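About Kotar
15/01/2018
By Gillespie MacRitchie

Kotar supplies robot grippers and the simulation software used to plan their work. The company was founded in Grasville and employs 67 people. Its main product, the Brilton kit, is sold to schools and small manufacturers. 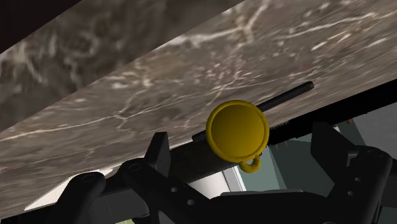 Each kit is sold with one year of support. Customers may test a task in software before they order any hardware.

Recent items
Brilton kit: October price list
Vestergaard training center opens
Kotar ships kit number 397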